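Trarnum to add two-arm picking cells at Haltcombe packing site

Haltcombe, 2024-07-14

Trarnum, which packs mixed fruit and vegetable boxes for home delivery, will install two-arm robotic picking cells on the hand-packing line at its Haltcombe site. The first 3 cells are due to enter service in January. They will take over the repetitive transfer of single items between tray and basket, a job at present done standing, in shifts, by the line packers.

The cells are supplied by Cabrera and run on the Okico control package. Each cell has two arms working over a shared table, with a small camera carried at the wrist. Task development is being done on a bench with toy produce and plain blocks, so that grip force, approach angle and release height can be set before real stock is introduced.

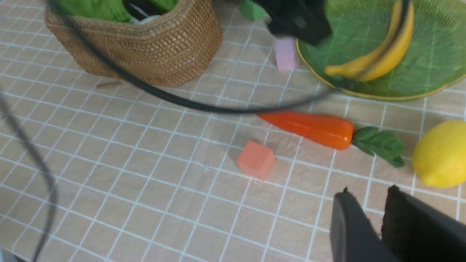 Bench work with toy produce and blocks on the gridded cloth. One gripper is seen from its own wrist camera, with the other arm at the top.

Bench layouts are changed between runs. Items are put down at different angles and distances from the basket, and the control package has to find a workable grasp each time without a fixed pick position. Long, tapered items such as carrots are gripped across the body. Round items need a wider opening and a slower close. Soft blocks are used for checking that the fingers do not over-compress.

"The difficult part of this work is variety," said Hortensia Ospina, automation lead at Trarnum. "A line that handles one product all day can be built with fixed tooling. Our boxes change every week, and a packer deals with that without thinking about it. The cell has to be taught."

Both arms may enter the space above the table in the same cycle. The control package assigns the space to one arm at a time and holds the other at a waiting height until the first has withdrawn.
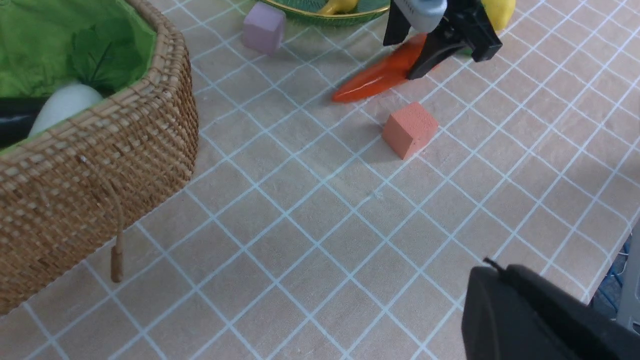

Placing into a lined basket is treated as a separate task from picking. The liner folds and shifts as items go in, so the release point is recalculated for every item. Large items are placed first and lighter ones afterwards, following the order already used by the packers at Haltcombe.

No posts will be removed as a result of the installation. Packers on the affected stations will move to cell operation, quality checking and box finishing. Each will complete 4 days of training, covering safe entry to the cell, clearing a dropped item, restarting a cycle and reporting a failed grasp. Cell operators will rotate between stations during the shift, and seated working will be available at the checking positions for the first time.

"I packed on that line for 7 years, and by the end of a shift it was the reaching you noticed," said Bijan Sharifi, shift supervisor at Haltcombe. "What people asked me was who decides when the cell stops. The operator does, and that is written into the procedure." 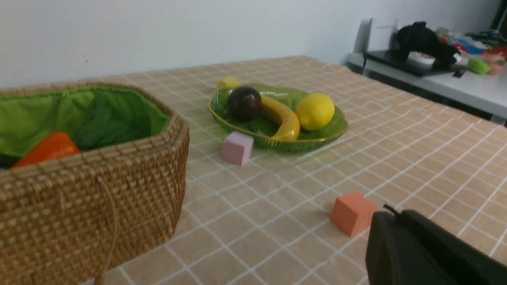 Basket with green liner and an orange pepper inside; further toy fruit on the green plate.

Each cell will be accepted after a run of 400 consecutive transfers with real produce, witnessed by the operators who will use it. Items that the cell cannot grasp – loose leaves and soft berries in particular – will continue to be packed by hand.

ENDS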